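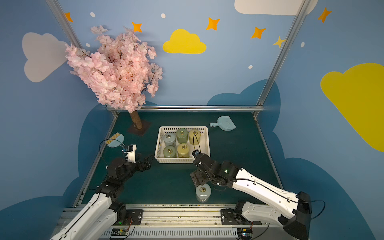
Sky blue, yellow clouds, orange stars.

ok paint color thread. long one. I've helped pick colors for people's houses for 13 years and I keep typing the same texts to friends so I'm putting it all in one place

first. do not pick the paint first. I know it's the fun part. pick the couch, the rug, the curtains, whatever costs real money and only comes in four colors. Paint comes in thousands. make the paint do the bending

if you already own the rug, put the rug on the floor of the ACTUAL room and hold your cards against it. not the kitchen. not the store

second. the little chip lies. it's tiny and it's sitting on a white card so your eye reads it darker than it'll be on a small patch and then on four walls it goes way stronger. Any color. A soft blue chip is a LOUD blue bedroom

so go a step lighter and a step grayer than what you love on the card. almost always. it'll look boring in your hand. buy it anyway

sample pots. get them. my friend Stella Tanui skipped samples on her stairwell to save a few bucks and the redo quote came in at $1711. it's a tall stairwell, needed scaffolding, but still

don't paint the sample on the wall either. paint a big piece of poster board, two coats, leave a white border round the edge. then you can move it. behind the couch, next to the window, in that dark corner by the door

look at it in the morning, look at it around dinner, look at it with the lamps on. I leave mine up 5 days. people get bored after one

and take the old color out of your eyes!! if the wall's peach right now every gray you hold up is going to look blue or green. that's what the white border is for

light. north room (northern half of the world, sorry everyone else, flip it) gets cool flat light all day. blues go chilly in there, grays go sad. creams and warm greens hold up ok

south rooms forgive nearly anything. west rooms are dull in the morning and then orange from late afternoon on. if you only use the room at night then who cares what the sun does, choose it under the bulb

bulbs!! check the box. 2700K is warm and yellowish, 5000K is bluish and looks like a dentist. Keegan Leclerc repainted a whole hallway over a "green" he hated and it was the bulbs. he still had the old green left over too. he was not happy with me for asking about it after

blue is the hardest one imo. everybody wants "just a nice sky blue" and there's no such thing, some lean purple and some lean green and you can't see which till there's a second blue beside it. So always bring two home

trick for that: hold your chip against the darkest color on the same strip. the bottom one tells you what's hiding in the top one. purple at the bottom? purple on your wall by 6pm

yellow is second hardest. yellow bounces off itself in the corners and doubles up. a yellow you'd call butter turns into a school bus in a small room. one wall or the trim or go very very pale

green is the easy one and people are scared of it. no idea why. gray greens especially, they sit next to wood, brass, brick, black, white, other greens, all of it

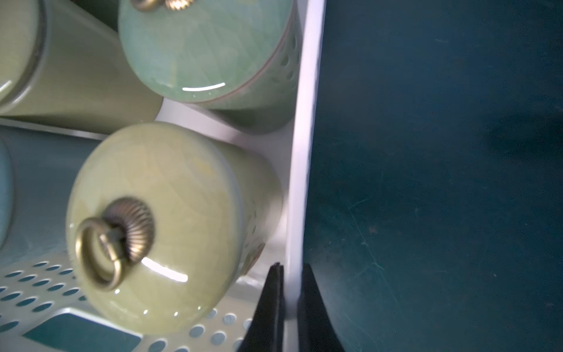 also "celadon" on a paint card means nothing. pottery celadon can be olive, or bluish, or gray, so every paint company picks whichever they feel like and calls it that. same with sage. same with duck egg. don't order by name, order by the sample you looked at

and for gods sake write down the brand, the code, AND the sheen. on the inside of the light switch plate, with a marker. Nermina Trajkovski taught me that when I was starting out and I've never once been sorry

sheen, quick version:
flat hides bumps, scuffs if you breathe on it
eggshell for most walls
satin for kitchens, kids, hallways
semigloss for trim and doors
gloss if your walls are perfect. they aren't

darker paint shows the sheen more btw. a satin that's fine in cream will look like a raincoat in navy

ceilings. plain white is fine but look at which white. a blue white ceiling over cream walls makes the walls look dirty. easy fix, have them mix your wall color at a quarter strength for the ceiling

in a little bathroom just take the wall color right up over the top. ceiling too. stops the room looking chopped. I will die on this hill

trim same idea. you do not have to do white trim. trim the same color as the wall in a shinier finish looks expensive and costs nothing extra

mixing: if you need more than one can, pour them all in a big bucket and stir before you start. cans of the "same" color can be slightly off. you'll see it right in the middle of the wall where you switched, ask me how I know

touching up old paint: doesnt really work past a year or so. the wall fades, the can doesn't. paint corner to corner instead. one whole wall, nobody will notice

kids rooms, since I always get asked. let them pick but you pick the three they pick from. and put the wild color somewhere small, closet inside, back of the door, bookcase. Rehema Mussa let her son do the closet in bright orange and he's 8 and shows it to every single person who comes in the house

accent walls. fine. do the one you look at when you walk in, not the one with the window. a wall around a window is backlit all day, dark paint there just goes black

things I'd spend on: good roller covers, an angled brush that cost more than you wanted, the better tape
things I wouldn't: those edger gadgets, paint and primer in one if you're going over a dark color, a fifth sample pot

that last one's real. past four samples you're not choosing anymore you're just collecting. pick the one you keep walking over to look at

someone's going to ask what's on my own walls. living room's a muddy gray green from a local mixer, Barasa, no name only a number. bedroom is off white. hall has been primer since July, I know, I know

Neema Muli asked in replies about painting over wallpaper: try to strip it first. if it really won't come off, oil primer, let it dry all the way, then skim the seams. water based stuff can make the paper bubble up

more tomorow on exteriors if I get to it, that's a whole other mess because outdoors everything goes lighter and you have to swing back the other way

ok paint store closes in half an hour, bye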